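Filed under: Home & Kitchen Tips / Settling In / Sharing a House

Setting up a kitchen for new arrivals: what we've learned at the Damdale house

By Gifty Annan

When the first family moved into our welcome house in Damdale, we had filled the cupboards with everything we could get our hands on. Three garlic presses! A fondue set! And no pot big enough to cook rice for the whole family. We have done this plenty of times since then and I love it more each time, so I've written up the tips people keep asking me for. Most of them will suit any shared kitchen, whether you're hosting a family who has just been given leave to stay or moving in with three cousins.

Start with one really big pot

A heavy one with a lid that fits. If you can only buy one new thing, buy this. Secondhand pots are wonderful (some of ours are older than I am), but check that the handles are tight and turn the pot over to see if the bottom is flat. A rounded bottom rocks on an electric stove and takes forever to boil. Fitriani Tjoa taught me to set it on the counter and give it a little spin before I pay. If it keeps going, leave it in the store.

Label the stove in pictures

Oven dials are confusing in any language, and the little symbols wear off. We put a strip of masking tape next to each knob and draw which burner it controls. Four burners, four tiny drawings. Go over the ink with clear tape or it will be gone after the first good scrub. Leave room for people to add their own words too. One of ours has three alphabets on it now and it looks terrific.

Ask before you stock the spices

I used to fill the rack myself with what I thought people would want, and I got it wrong nearly every time. Now we leave the rack empty and take a walk to the store together in the first couple of days. Abena Asamoah, who hosted before I did, keeps clean jam jars for this. Buy spices in bags, whole if you can, and pour them into the jars at home. Whole cumin and coriander keep their smell for ages in a dark cupboard. Toast them in a dry pan for a minute or 2 and the entire house smells amazing. 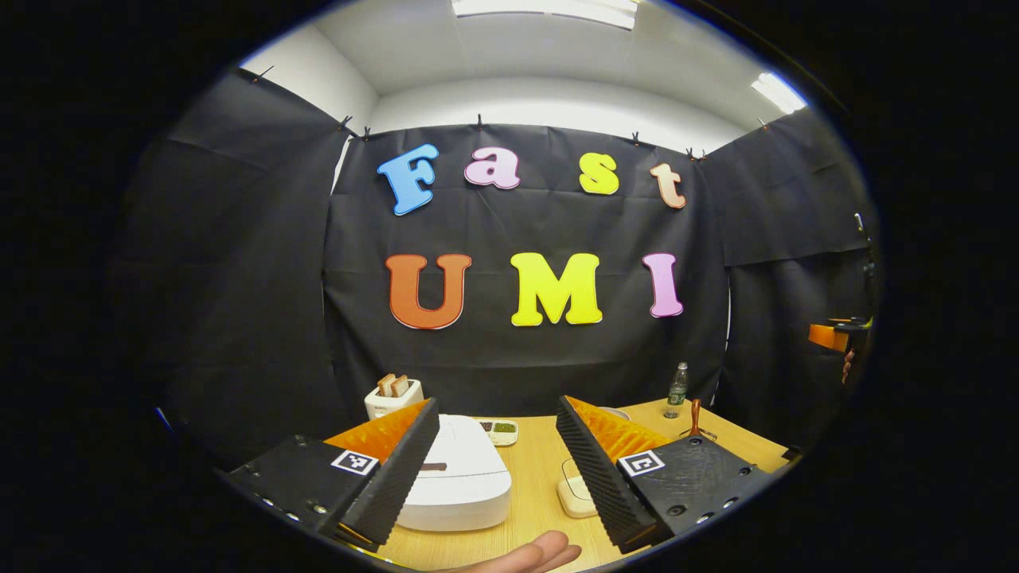 Black fingers, orange pads, and a hand at the table.

Give everybody a shelf

Sharing a fridge is where the grumbling starts, so sort it out on the first evening. One shelf per household, one drawer in common for onions, lemons and whatever came from the garden. Where some of the house keeps halal or doesn't eat meat, put their shelf at the top so nothing can drip on it. Same with cutting boards: pick a color for each use and stick to it. We store ours upright in an old letter rack, and they dry so much better that way.

Bread and flatbread

Most home ovens here will go hotter than people expect. Turn yours all the way up and put a heavy upside-down baking sheet inside for a good half hour before the dough goes in. Flatbreads puff up beautifully. Bohumila Polák does hers at 360 degrees, a little thicker, and brushes them with yogurt, and I have never managed to eat just one. Wrap them in a dish towel as they come out so they stay soft.

The drawer of useful things

Every house needs one. Ours has a can opener, matches, spare fuses, a tape measure, the trash pickup schedule, and a card with the address written out in large clear letters. Please do the card! When you're new somewhere and have to phone for a plumber, reading the address off a card is a huge relief.

Next month, in December, I'll do warm bedding and drafty windows. Send me your window tricks!

4 comments | 2 shares
Tags: shared kitchens, hosting, refugee welcome, secondhand finds
Contact us | © Damdale Welcome House | Back to top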